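About the Clisia Institute of Comparative Physiology

Who We Are

The Clisia Institute of Comparative Physiology is an independent teaching and research institute. Its work concerns how animals breathe, circulate blood, regulate temperature and manage water and salt. The Institute was established to bring into one place research groups that had previously been spread over several departments and a marine field station, and to offer graduate training in a subject that many universities now teach only as part of larger programs.

The Institute is governed by a Board of Trustees and led by a Director, who is appointed for a term of five years and may be reappointed once. Godfrey Mrema has served as Director since the beginning of the current term. His own research deals with oxygen transport in the blood of fishes that live in warm, shallow water. Tuva Rønning is Head of Graduate Studies and is responsible for admissions, the curriculum and the welfare of doctoral candidates.

Our Purpose

Under its founding statutes, the Institute exists to conduct research in comparative and environmental physiology, to train scientists in experimental methods, and to make its findings available without charge to other investigators. The statutes also require the Institute to maintain its reference collections in a condition suitable for study by outside visitors. All research groups report to the Board each March on their progress against these aims.

Comparative physiology proceeds from the observation that a given problem can often be studied best in an animal that is well suited to it. A diving seal, a hibernating ground squirrel and a lungfish in dry mud each place unusual demands on the heart and lungs. Careful measurement of how those demands are met has contributed a good deal to the understanding of human health, and the Institute maintains formal ties with clinical departments for this reason.

Research Divisions

Respiration and Gas Exchange. The division studies the movement of oxygen and carbon dioxide across gills, lungs and skin. Current projects concern the response of freshwater fishes to low oxygen and the structure of the avian lung. Members of the division maintain the Institute's respirometry rooms, which are shared with other groups by arrangement.

Circulation and Blood. Work in the division covers heart rate, blood pressure and the properties of hemoglobin across a wide range of species. The division also keeps the Institute's collection of blood smears, prepared slides and associated field notes.

Water and Salt Balance. The division investigates kidney function, salt glands and the transport of ions across membranes. Much of its field work is carried out from the Brestum Marine Station, where seabirds and intertidal invertebrates can be observed in their ordinary surroundings.

Temperature and Metabolism. Members of the division examine how body temperature is controlled and what it costs the animal in energy. Long-term records kept by the division include weight and food intake in several small mammals over many generations.

Facilities

The main building, known as Ivow Hall, contains teaching laboratories, constant-temperature rooms, an aquarium hall, a mechanical workshop and the library. The lecture theater on the ground floor seats 168 and is used for the public lecture series as well as for courses. An accredited animal facility occupies a separate wing with its own entrance and ventilation.

The Brestum Marine Station provides running seawater, a small research vessel and simple lodging for visiting parties. Applications to work at the station are considered twice a year. Preference is given to projects that include at least one graduate student.

The Bepari Library holds monographs, bound journals and some 900 reprints from the early literature on respiration, many of them with handwritten notes by their first owners. Readers from outside the Institute are welcome and should write to the librarian in advance. Reprints may be consulted in the reading room only.

Graduate Training

The Institute has 70 doctoral candidates in residence. Each is assigned two supervisors from different divisions and completes a common first-year course in experimental design, statistics, instrumentation and the ethics of animal research. Candidates are expected to spend part of their training at the marine station or at a partner laboratory abroad.
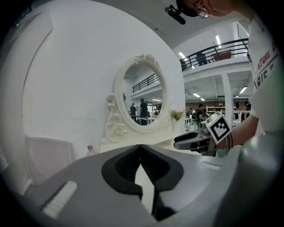 Reading time: 5 minutes

Standards of Conduct

All work with live animals is reviewed before it begins, and approval must be renewed for each new phase of a project. Investigators are required to show that the number of animals is justified, that suitable anesthesia or pain relief is provided, and that no adequate alternative exists. Summaries of approved protocols are kept on file and may be read on request.

The Institute expects research data to be deposited in an open archive when the related paper is published. Raw instrument records are retained for a further period set by the Data Policy. Concerns about research conduct may be raised in confidence with the Office of the Director.

Funding

Income is drawn from the founding endowment, competitive grants and tuition. The Institute accepts support from industry only where the right to publish is protected in writing. Audited accounts are presented to the Board and published with the annual report.

Visiting and Contact

Scientists who wish to spend a period of research at the Institute should first approach the head of the relevant division. Inquiries about doctoral study should be addressed to the Graduate Studies Office. School groups may visit the aquarium hall by appointment during term. General correspondence should be directed to the Registrar at Ivow Hall.

Page last reviewed: April 21, 2024

Governance and Statutes
Annual Reports
Graduate Admissions
Brestum Marine Station
Library Hours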